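The Cable Bench at Postthorpe

By the features desk

At seven in the morning the kit room at Lapointe is already loud with tape guns. The company packs replacement cords, adapters and mounting hardware for commercial kitchen equipment, and it has done so from the same building in Postthorpe for longer than most of the staff have worked there. Last year 79 people were on the payroll. The number is the same this year, though several of them now have different jobs.

The change came in February, when the first arms from Goka were bolted down at what everyone calls the cable bench. Until then, the bench was the place new hires started and tried to leave. A packer would take a cord from a bin, straighten it, coil it, tie it and put it in a carton with the rest of the kit. On a busy shift the bench turned out 2828 kits, and people went home with sore thumbs.

Cords are hard for machines. A box keeps its shape when it is picked up, and a cord does not. It swings, it twists back on itself, and the plug end is heavier than the rest. Goka's arms had done well with cartons at another site, but on the first day at Lapointe they spent most of the shift dropping things. Mokell, the small firm hired to set up the line, moved two of its technicians to Postthorpe for the spring.

The packers ended up doing much of the teaching. Those with years at the bench were asked where they would take hold of a cord and how far from the plug. Some of them had never put it into words. One woman said she always pinched well below the bend and let the loose part fall away from her, and the technicians asked her to do it again, slowly, for most of an afternoon. She was paid a higher rate for those hours, and the union made sure the rate was written down.

Not everyone was pleased. A night-shift packer with 11 years at the bench said he had asked three times what would happen to his hours and had been given a leaflet. The answer, when it came, was that he could retrain as a line tender, on the same pay, with a raise after the first quarter. He took it. He says the work is easier on his hands and harder on his patience, and that he misses talking to the person across the bench.

Tenders look after the arms during a shift. They clear tangles, refill cartons and decide when a cord should go back in the bin. A stop of under a minute is theirs to fix. Anything longer goes to Mokell by phone, a rule the tenders dislike, as they can usually see the trouble before the call is answered.

Output is still lower than it was by hand. The best week so far came to 3747 kits from the automated side, well short of what a full crew could do. Managers at Lapointe say they expected that. Complaints about wrist and thumb pain have dropped, and turnover at the bench, once the worst in the building, has slowed.

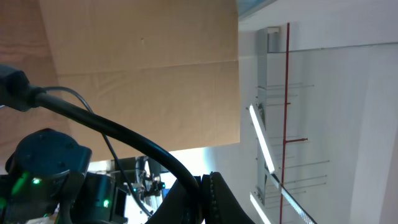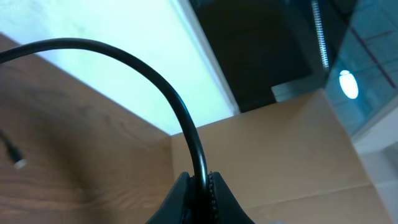
What the tenders want next

The list taped up by the time clock is short. Tenders want a stop button they can reach while seated, and a say in how fast the arms run after lunch. They also want the training hours to count toward seniority, which the company has agreed to discuss before the next contract.

Lapointe plans to add 2 more arms at the adapter bench. The packers there have already been over to watch, mostly on their breaks, and a few have put their names down for the first tender class.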